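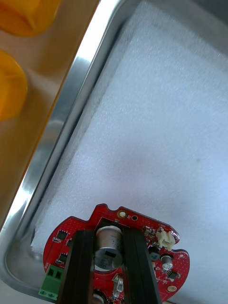 Search the notebook Search

November, evening, shop bench

Okay, back on the bugle calls after too long away from them. Obaidul Barua stopped by with the box of reeds he'd promised me and we ended up blowing on things until the neighbors' dog lost its mind (sorry, Duke). Writing this down before I forget which tube was which, because last year I didn't and then spent half the archery season carrying one I didn't even like.

The plan for the winter is a grunt tube that still sounds like a cow elk when my mouth is dry and my hands are cold. The one I've carried up Didurness Ridge for years is fine for bulls but the cow sound is thin, kind of a squeaky gate. So I cut three barrels out of the same length of maple, same bore, and only changed the length. Marked them A, B and C in pencil on the fat end. Please don't sand the letters off, whoever borrows them!

A is the short one. Loud, sharp, way too high. Obaidul said calf, and I think he's right, and I might keep it just for that. Early in the season a lost calf sound will pull cows over when nothing else does, and the bull sometimes tags along behind them.

B is the middle one and it's pretty close. Nice break from the high note down to the low, and I can do a soft mew on it without puffing my cheeks out. It gets raspy if I bite down too hard on the reed. Tried it with the Brono reed and again with the one Kapoor sells, and I liked the Kapoor better on the quiet stuff. The Brono wants more air. Fine at the bench, not so fine when you've just climbed 800 feet in the dark and you're breathing like a steam train.

C is the long one, 218 millimeters with the mouthpiece seated. Low, mellow, and it sounds lovely in the shop, but I walked out to the back fence while Obaidul blew it from the door and it just sort of faded out. B carried the whole way. I want to hear C again with timber around us before I give up on it, since an open field isn't how anybody hunts up there anyway.

Finish: put the first coat of Flavlow oil on A and B, left C bare. I had the old tube varnished and it got sticky and I could smell it, and if I can smell it so can they. We'll see how the oil is in a week. Hung both on the nail by the window, fat end down. If you need the window open, move them first.

Stuff I noticed that I'll want later. The O-ring on the mouthpiece should be a hair bigger, B leaks a little if you twist it. The drill wandered on C about halfway down, so the bore isn't dead straight, and that could be the whole reason it's weak. I should cut another one before blaming the length. Also I need a lanyard that doesn't tap against the tube when I walk, maybe the flat kind off the old binocular strap.

Went over the map some too. Obaidul thinks we've been setting up too low, and that by the second week the herd is on the benches up at roughly 4000 feet and only dropping down after dark. He heard two bulls going at it above the burn last fall and never got to them, wrong side of the creek, wind at his back. I'd like to try the north trail in and call from above for once. It's a longer walk and I'll complain the entire way.

Next time: recut C, bigger O-ring on B, second coat of oil, and borrow the Brono reed back off Obaidul, who I'm pretty sure put it in his shirt pocket when he left.

2 comments
3 shares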